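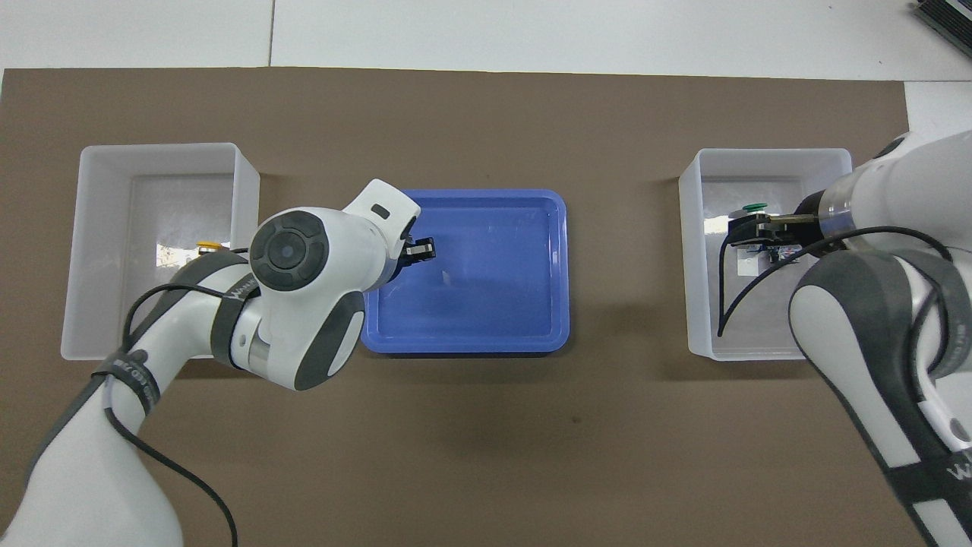 The robotics club at Brendis College meets in room 316 at four o'clock, and its sorting project has run since October. "We have two arms and 30 minutes before the bus," says the student who leads the programming. The task is to move small parts between bins and a tray.

Picking up is the easy bit, she says. "Letting go in the right place took us weeks – the gripper kept catching the rim."

The club will enter the Velura Cup in March. "We'd like to finish a full run first."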